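**Members' visit to the Trelness household robotics workshop**

In April, 13 members of the association were received at Trelness for an afternoon of demonstrations on household robotics. The visit had been requested by the Noneck chapter, whose members work mainly in hotel laundries and residential care. The program opened at 2 p.m. with a short welcome, after which the group moved directly to the work area.

## Folding by hand-held gripper

The main demonstration concerned clothing. An operator stands at a table covered with a green cloth and holds one gripper in each hand. Every fold is made with the jaws alone, and the fingers do not touch the garment. According to the hosts, the movements recorded in this way are later used to teach a robot the same task. The method allows a person to work at close to normal speed, and it does not require a complete robot at every table.

Members were able to watch at close range and to put questions to the operator between garments. Most of the questions concerned grip. A garment held too near its edge tends to slip, while one held too far in will not lie flat when it is set down. Operators at Trelness are asked to pull the fabric straight between both grippers before lowering it, and to begin again if one side falls. 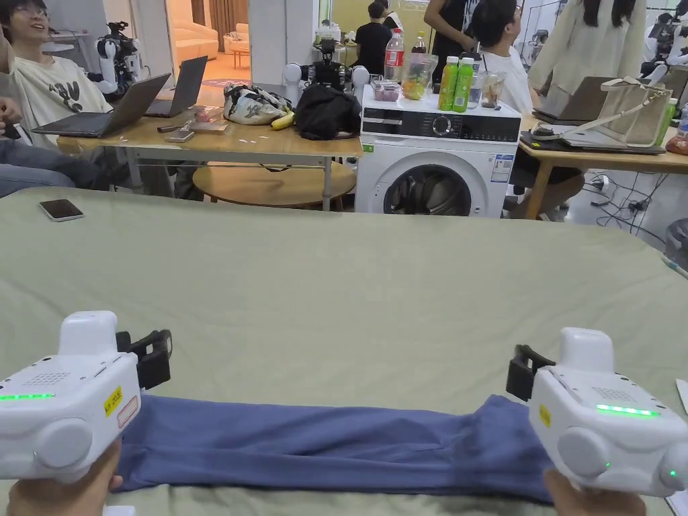

## T-shirts and other difficult items

The hosts explained that short-sleeved shirts take up a large share of their practice time. Trousers have long, straight seams that give the operator something to follow. A T-shirt has few, and its sleeves seldom stay where they are put. Members from the laundry trade recognized the problem at once, and there was a useful exchange on the order in which sleeves and hem should be turned in.

The operator works with the shirt already folded into a long strip, gripped at both ends and drawn out over the cloth. A sleeve may still stand out from the strip at this stage – it is tucked in at a later step or, failing that, the shirt is opened and folded again. Attempts that fail are kept on record along with the good ones.

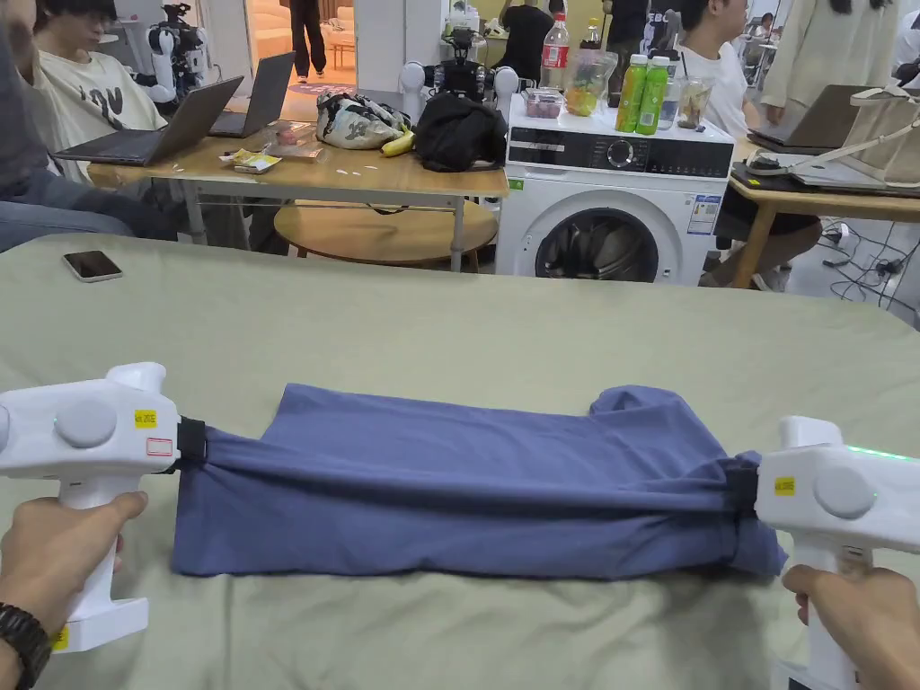 ## Discussion and next visit

The closing discussion dealt with cost, training time and safety. Trelness gave no date for a folding robot suitable for daily use in a laundry, and members were advised not to plan purchases on the strength of the demonstration. A new operator receives 3 hours of instruction before any recorded work begins.

A second visit, to Gellov, is in preparation. It will deal with the sorting of linen and is limited to 10 places. Members who were unable to attend in April will be given priority. Requests should be sent to the Yáñez office, which will also forward the hosts' printed notes on garment handling to any member who asks for them.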